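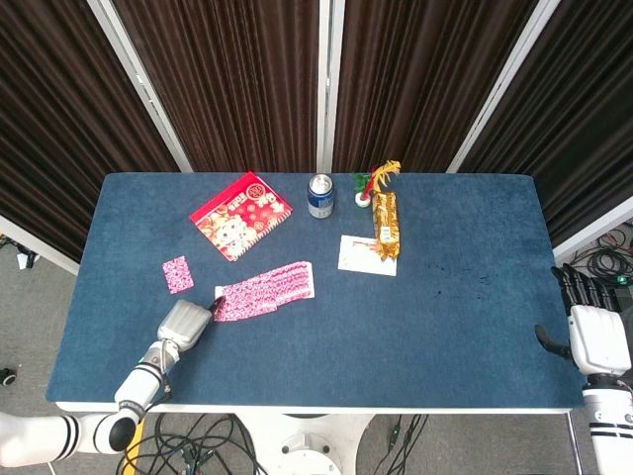
Growing scallions on a kitchen windowsill is the easiest indoor gardening project I know, and I've been telling everyone who stands near me at parties to try it. You need the root ends of store-bought scallions, some potting mix, a bright window and a container with holes in the bottom. The container can be almost anything. An empty beverage can, say a blue and silver one like the one standing near the back of the table, is a great size for three or four scallions once you've taken the top off and punched the bottom. I have grown them in coffee tins, yogurt tubs and a cracked teapot, and the scallions did not seem to care!

Home Start Here Kitchen Garden Seeds Soil Contact

First, the scallions themselves. Look for a bunch with the roots still on, the longer and whiter the better. Some stores trim them nearly flat, and those will still grow, but they sulk for a week or so first. Avoid any that feel slimy near the base. Thick ones do better than skinny ones because there's more stored food in the white part.

Cut them about two inches above the roots. Eat the rest for dinner. Peel off one outer layer if it's papery, then stand the stubs in a glass with just enough water to cover the roots. Leave them there for two or three days. You'll see the inner green push up out of the cut end, sometimes by the next morning, and I still get a little thrill from it every single time.

You can keep them in water forever if you like, and plenty of people do. I stopped. The water goes cloudy, the stubs get soft, and the second and third cuttings come up thin with hardly any flavor. Soil fixes all of that. If you do stay with water, change it daily and rinse the roots under the tap while you're at it.

Getting the container ready

For a can, use the kind of can opener that leaves a smooth edge, or fold a strip of strong tape over the rim. Aluminum cuts fingers, so wear gloves for this part. Turn the can upside down and make five or six holes in the bottom with a hammer and a nail. Wash it out well with warm soapy water — leftover soda brings in fungus gnats faster than anything I've ever seen.

A light can with tall plants in it will tip over. Put a layer of gravel in the bottom, deep enough that the can feels steady when you nudge it. A coffee tin doesn't need this.

Stand everything on a saucer or an old baking tray. I use a long plastic tray from Mallwood, the garden place out past the rail yard, and it fits five containers in a row with room for the scissors.

Planting

Use plain potting mix, not garden soil. Garden soil packs down hard in a small container and the roots can't get through it. Dampen the mix in a bowl before you fill anything, until it holds together when you squeeze it but doesn't drip. Fill to about an inch below the rim.

Poke a hole with a pencil, drop in a stub, and firm the mix around it so that just the top half inch of white shows. Space them an inch apart. They can nearly touch, they're very good neighbors. Water until a bit runs out the bottom, wait ten minutes, and empty the saucer.

Put them in your brightest window. South is best, west is fine. In an east window they'll grow but lean toward the glass like they're waiting for somebody, so give the container a half turn whenever you water. In January I move mine up onto a stack of cookbooks so they get above the sill and into what little sun there is.

Watering

Stick your finger in up to the first knuckle. Dry? Water. Damp? Leave it alone until tomorrow. In summer that might mean every other day for a small can, and in winter once a week is often plenty. Yellow tips with damp soil mean you're overdoing it. Yellow tips with dry soil mean the opposite, so always check the soil before you decide.

After the second cutting I start feeding. Any liquid vegetable fertilizer at half strength every two weeks is enough. Scallions are leafy things and they like nitrogen, but if you give them too much they shoot up floppy and pale and fall over the side.

Cutting

Wait until the greens are at least six inches tall. Snip with clean scissors and leave an inch and a half above the soil. Don't pull! Pulling takes the roots and then you're done. Cut from one container while the others catch up and you'll nearly always have a handful for eggs or noodles or a baked potato with far too much butter on it.

I get four good cuttings from each stub, occasionally five. After that the greens come in narrow and a bit tough. Dig them up, eat what's left of the white part if it's still firm, and start over with a new bunch. Freshen the mix too, or at least replace the top half.

My friend Vlasta Malý lets one or two go to flower every year, and I've started doing it as well. You get a round white puff on a hollow stalk, very pretty, and if you leave it until it dries you can shake the black seeds out into an envelope. Sow them as soon as you can, onion seed doesn't keep well.

If something goes wrong

Mushy base, bad smell: too wet, or the stub was planted too deep. Toss it and let the container dry out before you plant in it again.

Tiny black flies: fungus gnats. Let the top inch of soil go completely dry between waterings and put a yellow sticky card next to the container. Mine took two weeks to clear.

Sticky leaves with little green dots: aphids. Take the whole thing to the sink and rinse the leaves under cool water, holding the soil in place with your hand. Do it again three days later.

Nothing happening at all after ten days: dig one up and look at the roots. If they're white, wait. If they're brown and stringy, go buy another bunch of scallions.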